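Keep the Clumsy Ones

When people ask how many demonstrations we have for the sorting task, I tell them, and then they ask how many are good. I have stopped having an answer to the second question. I think the habit of asking it has cost small groups like ours a lot of time.

Our group trains a policy for putting small objects into open containers. A person drives the arm, the arm's motion and the camera views are saved, and the learning system tries to copy what it was shown. All of this is common now. What people still argue over is which recordings go into the training set and which get deleted at the end of the day.

The usual rule is to keep the smooth ones. The operator reaches, grips, lifts, moves, lowers, opens, and goes home. If there is a bump or a second try, the take is thrown away. Shinji Yagi, who ran our recording when we started in June, followed this rule strictly. Of the first 23 takes he kept eight. Those eight were lovely to watch, and the policy trained on sets like that one was helpless as soon as the cube sat at a slightly odd angle in the fingers. It had never seen a person deal with that.

The lowering is where most of the disagreement sits. An operator rarely brings a cube down in the exact center of a box. It goes over the rim near one end, with part of it inside and part of it not yet, and there is a moment when a person has to decide whether to keep going down or shift over first. 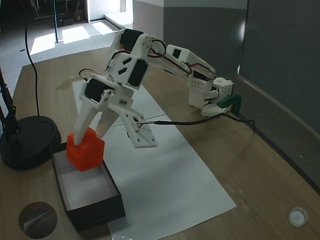 What the operator knows and the file doesn't

An experienced operator makes that decision without noticing it. Hanneke Schouten has driven the arm longer than anyone here, and she corrects so early that her corrections hardly show in the joint data. Masaru Imai is newer. He goes too far, stops, backs up, and comes down again. For months we treated her takes as the gold and his as practice. Then we trained one version on hers alone and one on both, and the mixed version was better at getting out of trouble. It was also a little slower. I will take that trade.

I don't claim this holds for every task. If you are pouring or cutting, a bad example may teach something you really do not want. Plain failures, where the cube ends up on the desk and stays there, we label and leave out of training. My argument is about the large middle group, the takes that got there in the end by an ugly path.

The case against

Rasa Liepiņa disagrees with me and she has good reasons. A learning system copies what it sees, including hesitation. If a third of the takes have a pause above the box, the arm will pause above the box, even with nothing wrong. We saw this with a set we called Bidus, and it was annoying to sit through. Her answer is to collect clean takes and then collect recoveries separately and on purpose, starting the arm from a bad position and recording only the fix.

I think that works, and we do some of it. But staged recoveries come from the operator's idea of what goes wrong. The real ones come from what did go wrong, and those are different lists. None of us would have thought to stage a cube that tips against the wall of the tray. Masaru gave us four of those in a single afternoon, without trying.

Write down more, delete less

So my position is a modest one. Keep every take that reaches the goal. Write one line about each, at the time, by the person who drove it. "Gripped low, shifted once" is plenty. Storage costs little next to an operator's afternoon. You can always filter later, and you will filter better once you know what the policy is bad at. Shinji's 15 deleted takes are gone, and I would like to have them back.

The thing I would spend effort on is variety of people. We have two regular operators, and I can tell which of them a policy learned from by watching it reach. Takumi Shimada has offered to drive for a while, and he has never used the controller before. I plan to start saving from his first minute.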